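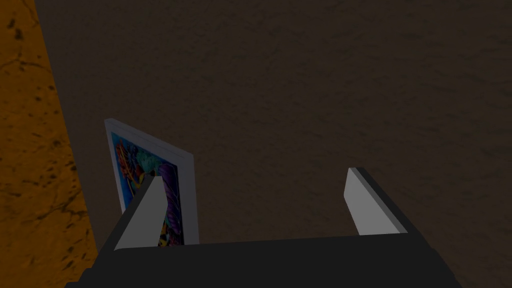 A framed picture, standing at an angle

Wendeo review: city meeting alerts on your phone
By Ilham Lahlou

I signed up for Wendeo after missing the hearing on bar closing times (I was so mad!). You pick your town, type in words like "zoning" or "liquor license," and it pings you when one lands on an agenda. Setup took me 6 minutes, and the search is great – I pulled up over 1000 pages of old Trurnamine council minutes

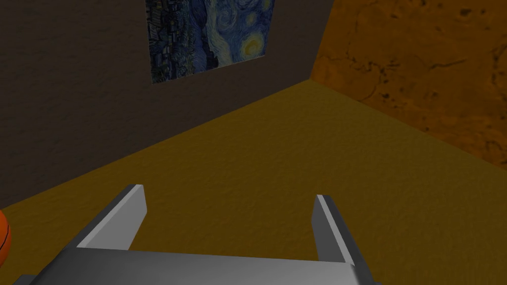

and found the noise ordinance vote I'd been hunting for on the second try. The alerts are chattier than I'd like, though, and I got 16 the night the budget draft came out. 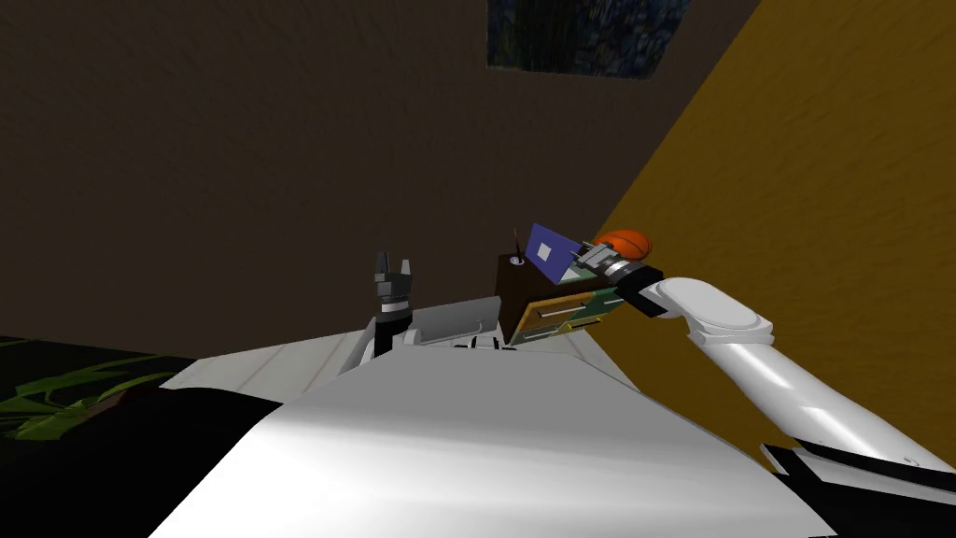
TRURNAMINE, March

Quick update: Aicha Abdelaziz from the Husar Street block group asked if it covers planning board meetings. It does now! Closed sessions only show up as a title, and the audio clips still cut out on my old phone. I'm keeping it through the election anyway.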